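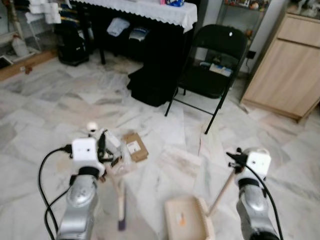
April, Bendham floor rig, entry started 14:20

Sinan's claim from last week is that the policy trained on 3,000 demos sweeps better than the one trained on 720, and that more data is the whole story. I don't believe the second half yet.

Reran both checkpoints on the tiled floor, 50 trials each. Same start pose for both arms, litter placed by hand: small cardboard packet, crumpled plastic bag. The big one does win on the packet. On the bag I can't separate them. Both lose track of it the same way, and the brush carries on along the path it would have taken anyway.

Which is my worry. If the brush arm is replaying an average stroke, then a packet placed near the average spot gets swept and we score it as skill. I went back through the Listell logs and pulled 208 episodes at random. Far too many have the litter in front of the table, between the arms. Zinhle says the collection sheet asked for varied placement. The sheet may well have asked.

Also unhappy with the scoring. "Contact with target" counts as partial success, and on plain tiles a packet slides if you so much as brush past it. Scored my own runs again without partials and the gap between checkpoints shrank — not to nothing, but I wouldn't put it on a slide.

Grip on the brush handle: it's thin and slanted in the fingers, and the policy has no idea if it rotates. Check whether the angle at first contact explains the misses before blaming vision.

To do
- placement test, litter well off to the right, by the folding chair
- bag only, no packet
- blind run with the head camera feed frozen after the first second. If that still scores, we have our answer
- ask Boateng for the raw wrist torques, the Gradance export drops them

Zinhle has the rig until 17:00. Sinan to hold the write-up until the frozen feed run is in.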